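Power restored after Wednesday's wind, with a few streets still on temporary supply

The last of the homes that lost power in Wednesday night's windstorm were switched back on at 4:40 this morning, 10 November 2023, according to the Arnham District electricity co-operative. At the worst point, shortly after 9 p.m., 3357 customers were without supply. By breakfast the next day that figure had come down to 2149, most of them in Chiba Heights and along the low side of Jinell Road.

The trouble began when a large branch came down across the feeder line behind the Zirton substation. The line tripped, reset itself and tripped again, and the second time it took the transformer at the corner of Jinell Road and Mill Street with it. Crews were on site within the hour but were told to stand back until the gusts eased, and it was after midnight before anyone could go up in a bucket.

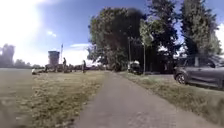 The paved path beside the parking area, looking toward the trees.

Orestis Mitsotakis-Vlachou, the co-operative's operations supervisor, said the feeder itself was a simple repair. The transformer was the slow part. A replacement had to be trucked in from the regional depot, and the first one sent was the wrong rating for the street. The right one arrived on Thursday at suppertime and was in place by 2 a.m.

"We would have liked to have people back on a day sooner," he said. "We had the crew and we had the truck. We were waiting on the part."

Nine houses at the end of Mill Street are still running from a trailer-mounted generator while a damaged service pole is replaced. They have normal power, but residents there have been asked not to charge vehicles or run electric dryers until the work is done. The generator can be heard from the neighbouring streets. It will be refuelled early each morning and should be gone by the middle of next week.

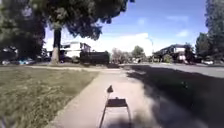 Tree trimming has come up in most of the calls and letters we have received since the storm. The district's contractor clears branches near the main feeders on a four-year cycle, and the stretch behind the Zirton substation was last done in April of last year. The branch that fell was outside the trimming zone and came from a tree on private land. Trees near a house are looked after by whoever owns the lot, and the same goes for a lawn like the one beside the concrete sidewalk here, green in parts and dry and yellowish in others. If a limb on your property is close to a wire, do not cut it yourself. Call the co-operative and an inspector will come out at no charge.

Comfort Abugri, who manages the Arnham Community Hall, opened the building as a warming centre from 10 p.m. on the night of the storm until noon on Friday. It had heat, light, hot drinks and outlets for phones and medical equipment. Over 1000 cups of tea and coffee were served, by her reckoning from the empty boxes. The hall has its own generator, bought after the ice storm, and it ran without a fault the whole time.

She would like to hear from the owner of a grey child's mitten, a set of house keys on a green cord and a hearing aid case, all left in the main room. They are at the front desk.

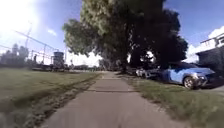

Straight ahead along the sidewalk, with lawn to the left.

Spoiled food is not covered by the co-operative, as the outage was caused by weather. Some home insurance policies do cover freezer contents, usually after a deductible. Take photographs before you throw anything out, and keep receipts for whatever you buy to replace it. The garbage contractor will accept 2 extra bags per household on next week's collection without tags. Please double-bag meat and fish.

If your lights are dimmer than usual, or flicker when the furnace or fridge comes on, report it even though your power is back. Two homes on Jinell Road had a loose neutral connection, and both were found through calls of that kind. 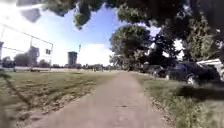

The outage line was also a problem. It takes a limited number of calls at once, and for most of the first evening people heard a busy signal or were dropped. The co-operative says it will add more lines before the end of winter and start a text service, for which you will need your account number. In the meantime, one report per address is enough, and reports can be made through the online form as well as by phone.

Anyone with questions about the Mill Street work can call the operations desk during business hours. The number is on the back of your bill.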